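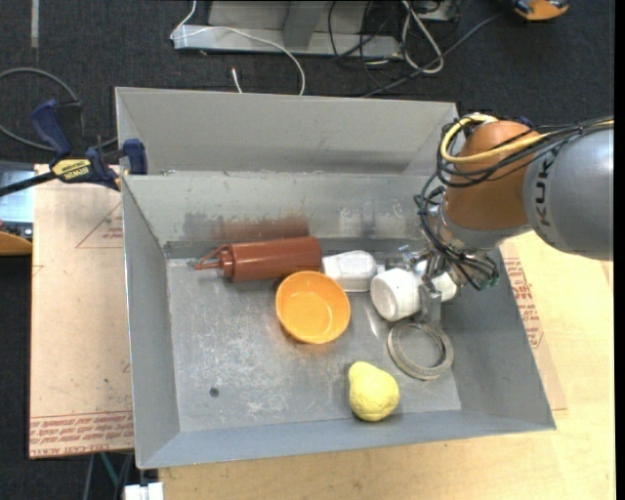
2 min read

Koststead: where the story is at

Hi to everyone at the Seppälä fund, and to the backers who read these over your shoulder! This is my second progress report, and it's a happier one than the last. Koststead now has 56 chapters drafted out of the 60 I promised you, and the first half has been through a proper edit.

Quick refresher, as I know you've got a whole pile of projects. Koststead is my long fantasy serial set in the river town of Brirdale, where the ferry guild sells people's forgotten dreams back to them (at a markup, the crooks). Your grant pays for my writing days, the editor, and the audio version of the opening arc.

The big change since last time is the crossover chapter. I'd planned for the crew of the Triller to sail into Brirdale near the end, wave at everyone and leave. Then I wrote the harbor scene and the ship's cook got into an argument with the guild clerk, and it was so much fun that I let them keep going for three chapters. So the Triller is staying, and the old chapter 41 is gone. If you read that one in the sample packet, with the funeral and the goat, please forget it. The goat lives now.

Money first, then the moaning. The editing is paid up through chapter 30 and came in on budget. Audio is the one that hurts. I'd set aside enough for 15 episodes, but the new harbor chapters run long, and I'd like to move what's left of the cover art money over to recording. I can live with the cover I've got. Could you let me know if that's okay before March? The form says anything between budget lines needs a yes from you, and I'd like to book the studio.

What's slow: the timeline. I have a winter that lasts two winters, and a character who turns nineteen twice. A very sharp reader caught both in the comments (thank you, mortifying), so I'm building a calendar for the whole story and fixing dates as I go. It eats up writing mornings, but the ending depends on the spring flood, so it has to be right.

Still to do: the last four chapters, the second half of the edit, and a map of Brirdale that puts the bridge on the correct side of the mill. I'll send the harbor chapters over with the updated budget sheet, and the draft ending as soon as I stop changing who gets the boat.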